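Tanvir Miah has folded other people's clothes for 16 years, first on the counter at Saha, the dry cleaner's in Prirkunia, and now at Brikport, where he sorts and folds donated clothing. He says he still does it the way he was taught in his first week.
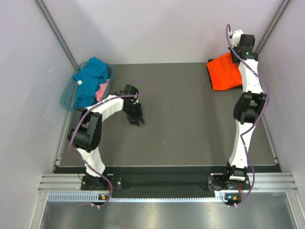

Miah's rule is that the folding surface stays clear. "People pile everything up in the middle and then they've nowhere to work," he said. He keeps what is waiting in a basket at the back left, like the light blue one with the teal garment hanging over its rim, and puts folded things at the back right. He prefers a basket he can see through to a bag. Brikport handles over 3,000 pieces a month, most of them T-shirts and children's wear.

T-shirts take him longest to teach. He wants the shirt opened out fully and the sleeves found before anything else is done with it. New starters tend to fold from whichever end they have picked up, and the neck comes out crooked.

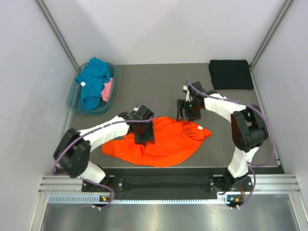
Farida disagrees about the sleeves. She folds from the shoulders and lets them fall where they like, and she told me her stacks stand up as well as his do. Miah said they do, until someone pulls a shirt from the bottom.

He is less strict about small cloths. Those are folded in half twice and left.

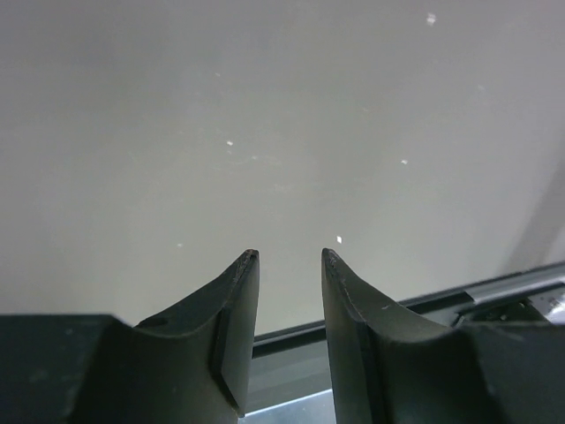 Open gripper fingers above the table.

I asked what he would change. He wants a higher table and better shelving. The present shelves came from Flanuveck and are too deep, so that the back row gets forgotten. In April he means to turn them sideways.

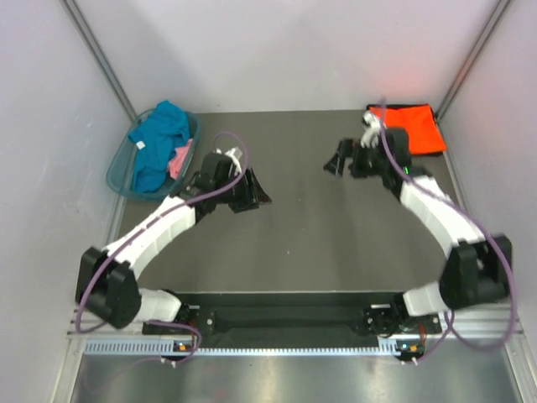
He also wants the table wiped down before each batch, with a dry cloth and no spray. "Spray leaves marks on dark cotton," he said. "You only see it the next day." At home, he told me, his own shirts go on hangers.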